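Print this page | E-mail this page

October 2021

So I finally got myself to the open day at the Lenihan wallpaper mill, after missing it two years running (once for a wedding, once for a flat tire that I'm still mad about). If you read this blog you know I've papered every room in my house except the bathroom, and the bathroom is only safe until spring. I was excited. I packed a sandwich the night before like a kid going on a field trip.

The mill sits at the bottom of a steep road with the river behind it, and parking is in a field. Wear boots. I wore canvas sneakers and spent the whole tour squelching. Tickets were 6 dollars and you got a paper wristband cut from an old border pattern, little green pears, which I have kept and stuck on the fridge.

They take you around in bunches, and my bunch started in the paper store. I had no idea how many kinds of plain paper there are! Some of it goes on to be the thin pulp stuff that tears if you look at it wrong, and some of it is the heavier non-woven base that you hang by pasting the wall. Our guide let us rip a strip of each. The pulp went straight away. The non-woven took a proper yank, and the man next to me had to put his coffee down to manage it.

Then the color kitchen, which smelled like wet chalk and a little like pancakes. They mix every batch against a swatch pinned to a board, and the swatch for their oldest green is so faded now that they match it to a second swatch, kept in a drawer, wrapped in foil. I loved that drawer. There's a whole cabinet of them, labeled in pencil, and I could have stood there until closing if the group behind hadn't been breathing on my neck.

The printing hall is the loud part. They hand out foam earplugs and then everybody takes them out again to hear the guide. The big machine is an old surface printer they call the Darnia, after the pattern it was bought to print, and it has 43 rollers hanging on the racks beside it, some wood, some with felt let into the raised parts so the color goes down fat and a bit uneven. That unevenness is what I pay for, frankly. The Darnia itself is a trailing hop vine, and they were running it in mustard on cream when we came through. The paper goes up over your head in long loops to dry, and you walk under it. I got a crick in my neck and didn't care.

Next door is the newer line, where the vinyl-coated papers get made, and I'll admit I walked in with my nose in the air and walked out wanting a roll for the back hall. You can scrub it! A girl in our group was handed a marker and told to go for it, and it wiped clean with a damp rag. My own kids are grown, but I have a dog who leans on things.

Lunch was in the old packing room. My sandwich had gotten squashed. The soup line was long, and by the time I'd finished there was only lemon cake left, so I had two pieces of that. They had a rack of discontinued rolls by the door at silly prices, and this is where I lost my head a little. I came home with four rolls of Clusel, a small blue sprig, and have no room in mind for it. It may have to be the inside of the linen closet.

The afternoon was a talk on pattern matching, which sounds dry and was my favorite part of the day. I've always bought too little. The speaker went over straight match and drop match, and how a big motif eats up paper because you lose a chunk off every strip getting the repeat to line up. A damask in stripes is friendlier than it looks, she said, as long as your first strip is plumb, because the eye follows the stripe down and any drift will show at the corner. Corners! She was very firm about corners. Never try to wrap a full width around one. Cut it so a small bit turns, then plumb a new line and start again on the next wall. I wrote that down in capitals.
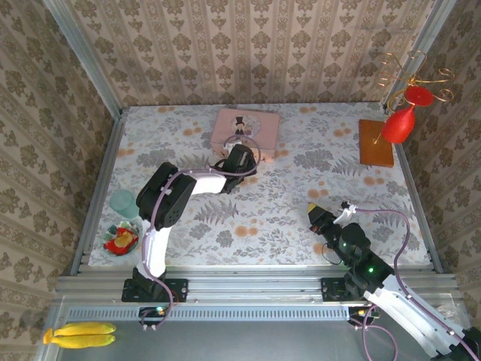

One lady in the back row wasn't having any of it, and told the room that she had wrapped full widths around every corner of her dining room in June and it was still hanging fine, damask and all, so maybe it depended on the house. The speaker took it very well and asked how old the house was. It was new, with square walls. My walls were last square sometime before the war, so I'll be cutting.

There was a bit at the end on mixing prints, too. I like a brown or beige paper with a busy tablecloth, myself, ferns or big loose flowers, and I was pleased to hear that the trick is to change the size of the pattern and keep the colors related. I've been doing it by accident for years.

One grumble: the shop only took cash, and the nearest machine is back up that hill. Bring some. And go early, the field was a swamp by two.

Comments (3)

pastebrush: We did the June tour and they weren't running the surface printer at all, so you got lucky. Did they still have any of the Clusel in the gray?

hallway_hattie: Do NOT put it in the linen closet, put it in the bathroom where you can see it. Run the fan and it'll be fine.

Marlow Road: Thanks for the tip about boots. Is there anywhere to sit down partway around? My mother would love this but can't stand for the whole thing.

Print this page | E-mail this page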